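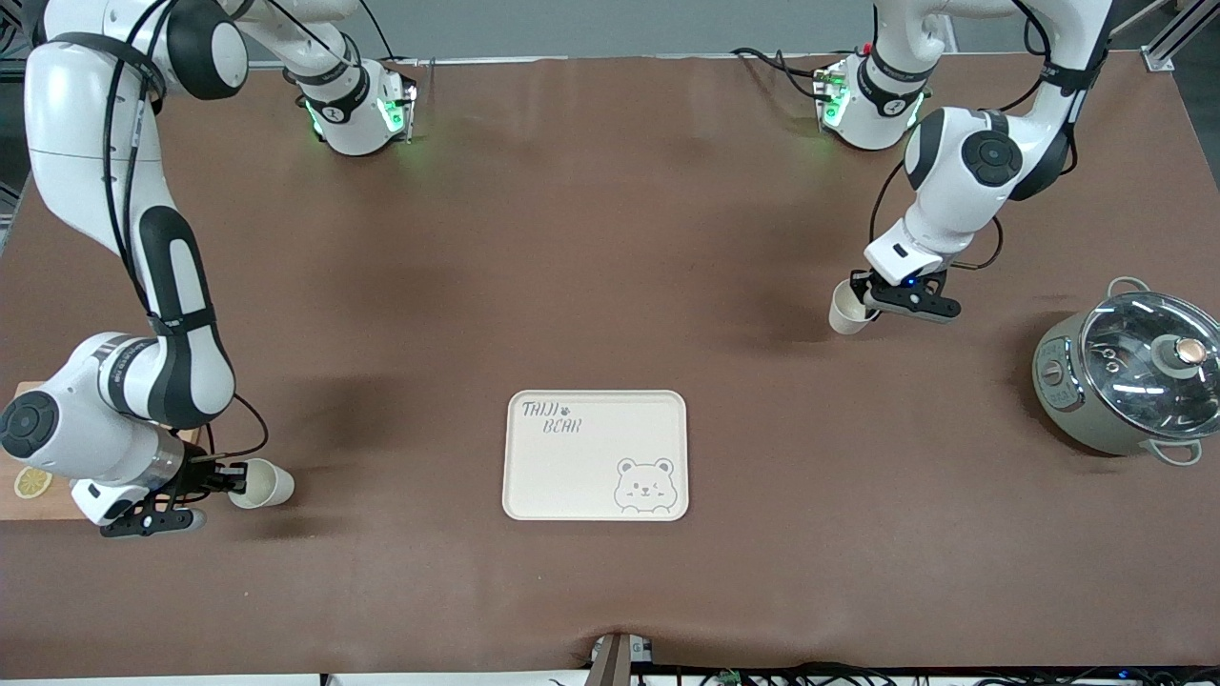
Posted in December by the Ham correspondent | Filed under: Outings, Machines | 4 comments

I had been promised soup.

To be fair to Clastgate, the flyer never used the word soup. It said "kitchen demonstration," and my stomach filled in the rest. I drove 79 miles to Pridley on the strength of it, skipped breakfast, and parked in a field next to a man who was eating a very good-looking sandwich in his car and did not look up.

Clastgate has its open day once a year, in a long low building that used to sell carpet. You sign in, you get a sticker, you write your own name on the sticker, and then you stand in a corridor with a lot of other people wearing stickers until someone opens a door. I was in the eleven o'clock group. The ten o'clock group came out past us looking thoughtful, and not one of them was carrying a bowl.

The kitchen project is called Plustero. It has two arms, white and black and a good deal bigger than I'd pictured, hanging down over a table with a brown sheet on it. I had the spot near the middle of the rope, which I got by being early and held by being rude. When they let us in, each gripper had a small white paper cup in it, both cups tipped on their sides, and the whole room went quiet in the way people do around a sleeping baby or an expensive vase.

There was a slice of lemon on a cutting board. There was a lovely sage-green electric pot with a copper-colored knob on its glass lid, and I will admit I spent more time looking at the pot than at the robot. I want the pot. There was also a cream tray that said TAIJI BEAR, with a paw print and a cartoon bear winking over the bottom edge. It had nothing on it. I felt that bear and I understood each other.

The young woman running the session told us that picking up a paper cup is hard. Squeeze too little and you drop it, squeeze too much and you've got a paper napkin. She said they had gone through 400 cups since the summer, and that the early ones were "mostly flat." A boy at the front asked if he could have a flat one. She said they'd been recycled, and he took it badly.

Then came questions. Somebody asked if it could do dishes. Somebody else asked what it cost, and she smiled and said it wasn't for sale, which I have noticed is what people say when the number would make you sit down. I asked when it would be able to make lunch. I thought I asked this in a light, joking tone. My wife, who was beside me, says otherwise.

The answer was that lunch is a lot of small jobs in a row, and they are working on the small jobs. Fair enough. I'm 87 percent sure that's also how I'd describe my own cooking. I once took most of an evening to do a baked potato, and there was no rope around me and nobody drove in from out of town to watch.

What surprised me was how much I liked it. I expected something slick, like the videos, with music. This was more like watching somebody's workshop – cables looping all over the place, bits of electronics along the front of the table, a device or clamp poking up at the edge. I stayed for the whole session and then hung around the doorway until the noon group started giving me looks.

They had 200 chairs set out in the big room for the afternoon talk, and I meant to go. But by then it was past one, and there was a diner across the road with its lights on. I had the split pea. A person brought it over, in a bowl, with crackers, and she called me hon.

We'll go again next year. I'm packing a sandwich.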